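Reset rules for the shelf task, second draft

11/6/18

Wen-hsiung Tu asked me to write down the reset rules we have been using since August, after two operators at the Ratdale bench produced sets that did not match. The first draft ran to 35 items and went unread. The current one fits on a page.

The rule I care most about concerns the start pose. Both grippers come in from the front of the board, jaws angled inward, and hold still before the first motion. Objects stay where the sheet puts them – no nudging with a jaw tip to save a reset.
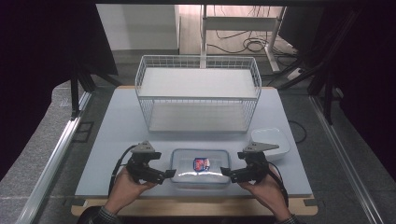 Glass container near the front, white bowl to its right, wire shelf behind.

Clear glass gets its own line in the sheet. Farzana Awan reviewed 300 episodes and rejected over 30, most of them for a container that had shifted between takes. We now check its position against a printed outline before every episode.

Cables are still unresolved. The Drunen sheet says to route them outside the forearm, the Konard one says inside. I have left the line blank until both benches have run 100 episodes each way.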